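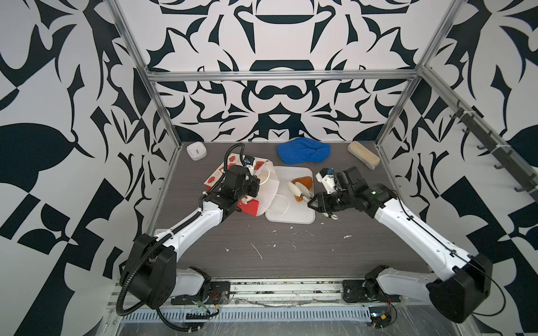

Jondo cell: service entry, December

Started 09:10. Cycle counter on the left arm at 2,086, so past the check interval by more than I would like. Borkadbridge had the cell booked until then and both arms went straight from packing into service without being parked.

Fault as reported: left arm stops in the outer part of its reach with a wrist joint load warning. Clears on restart, comes back later. Right arm has no entries in the log.

Left arm, cable run

Ran the arm by hand from base to full reach over the centre of the table with the drives off. Resistance is smooth up to the last part of the wrist rotation, then a definite drag. The corrugated conduit was going tight between the tie at the upper link and the wrist. The loop at the shoulder had plenty of slack and the wrist had none.

Cut the tie nearest the wrist, fed 27 mm of conduit forward out of the shoulder loop, retied. Tie left loose enough to turn by finger. Repeated the hand test in both directions and the drag has gone. Checked the loop does not touch the table with the arm folded.

Do not put the new tie over the screw holes in the link. The last one at that position had to be cut off to get a driver in.

Right arm

Thin cable along the forearm is sound, no flattening. Gripper closes evenly. Reseated the plug beside the base, which had some play in it. The exposed board at the front edge still needs a cover. This has been on the list for two entries now. Clearance under the shoulder allows a low lid, not a box.

Bases and frame

Base plate bolts on the front rail: one on the left plate took a small turn, the rest were tight. Marked all of them with paint pen so movement will show. Frame corners fine. The hook rack on the right-hand rail is only held by zip ties. Acceptable for what it carries, but keep it out of the sweep of the right arm.

Table

White splatter and crumbs across the middle. Wiped down with a damp cloth, no solvent near the printed panels. Crumbs had also gone through the slots of the perforated tray below the rail, so that needs the vacuum at each clean. Add to the check sheet.

Restart at 11:40 with the normal packing items. Speed at half for the first 17 cycles, then full.

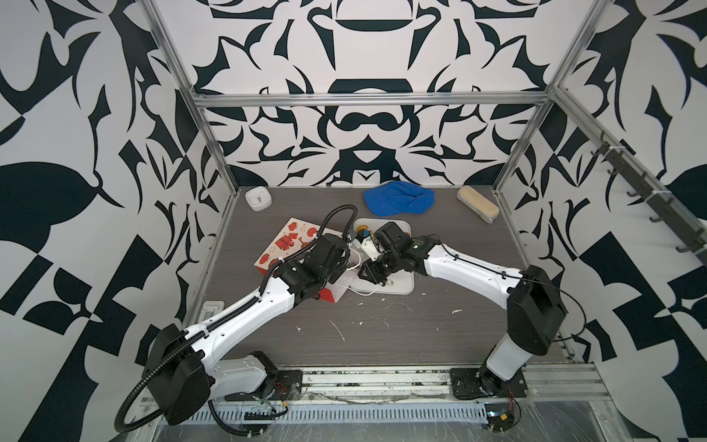
Chowdary replied in the afternoon to the query about the load warning. According to them the threshold should stay where it is, and a conduit pulled tight at the wrist is enough to set the warning off at full reach. They also asked for the joint log from before and after the retie. Sent both.

Jiston want the check interval shortened to 900 cycles for the cable run only, with bolts and grippers left on the present schedule. I have no objection. It is a short job if the ties are accessible.

After restart: wrist load on the left arm is lower at the far end of travel and no warning up to close of work. Not calling it fixed until it has run a full week.

Open items

Cover for the board by the right base.
Spare conduit, same bore, one length. We have none in the drawer.
Reorder white ties, small size.
Repeat the meeting position test, both grippers over the tray at full speed, and log the closest gap.
Check paint marks on the base bolts at next clean.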